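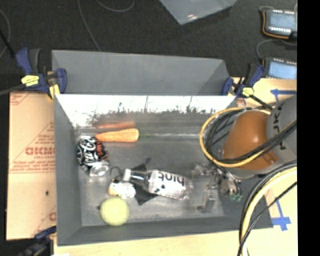 Figure 2: The arm over the sorting bin, with the bottle, the can, the carrot and the ball among the things to be picked.

Project report: Picking mixed objects from a bin
Uzma Qureshi and Renzo Bellini
Supervisor: Dörte Lindemann

4. The bin and the objects

When we first wrote our plan we thought the bin would be the easy part, and we gave it a single line in the timetable. In the end it took up a good share of the spring, and we are quite glad it did, as we learned more from it than from any of the reading! Our first bin slid across the table whenever the gripper pushed against a side, so Wolfram Harms from the workshop kindly lent us some bar clamps and showed us how to set them at the corners where the two grey bins meet. We then marked the wood with blue tape, so that we could put everything back in its place after the table had been used by another group.

The objects were chosen to be awkward in different ways. A ball rolls off as soon as a finger touches it, a crumpled can has no two sides alike, and a clear bottle was the one our software found hardest, because whatever lies behind it shows through (the printed label helped a little). The carrot was Renzo's idea and became everybody's favourite.

5. Trials

Each trial began with the objects tipped in by hand – we tried hard not to arrange them – and ended when the arm had made 10 attempts. We logged 302 attempts in all, and Leonie Schwerdtfeger very patiently checked our notes against the recordings. The last of them was made on 17th April, rather late in the evening.

Most of our failed grasps were near the walls, where the fingers had little room to open. We would like to try a narrower pair in August, if the arm is free.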